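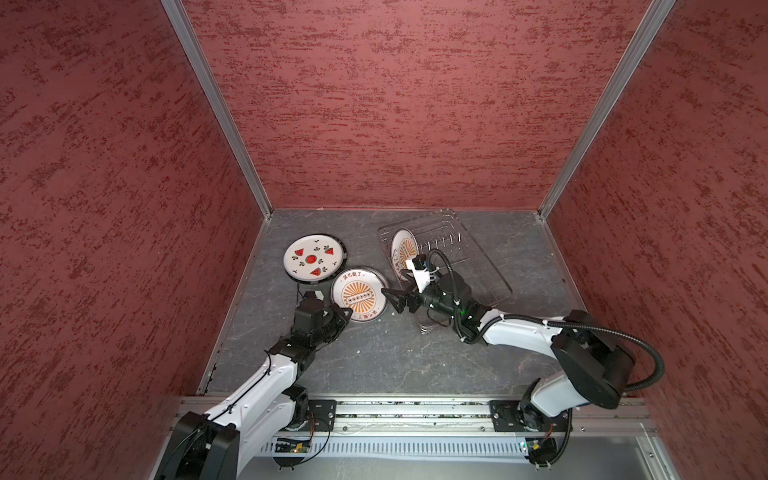 Mustier's two-armed dish kit goes on sale

I've been bugging Mustier about this one since February, so I'm pretty happy to say the Crichton kit is up for order as of 7/19/26. You get two arms on one shared rail, a gripper on each, and the software to set up plate racking yourself. Blair Guthrie at Mustier tells me the first 18 kits ship from Drundumard in 12 weeks (fingers crossed!).

I like that both arms can work on the same plate – the sunburst one has two grippers on it, with a pair of matching plates standing in the wire rack behind. 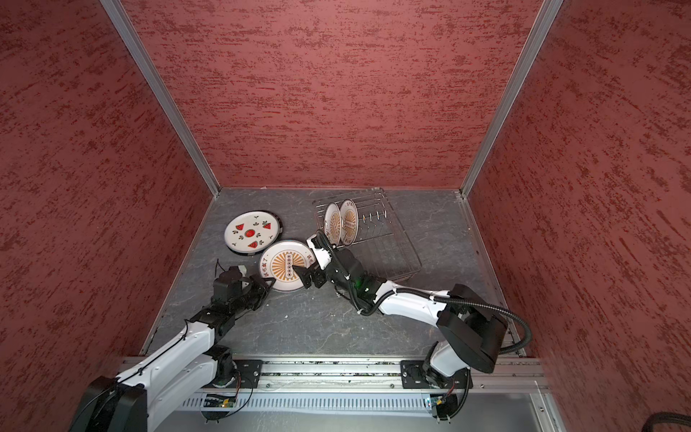 What's still missing

No price for the spare grippers yet, and bowls won't be supported until the next update. I've asked for a loaner and I'll post a full review once I've had my own plates through it.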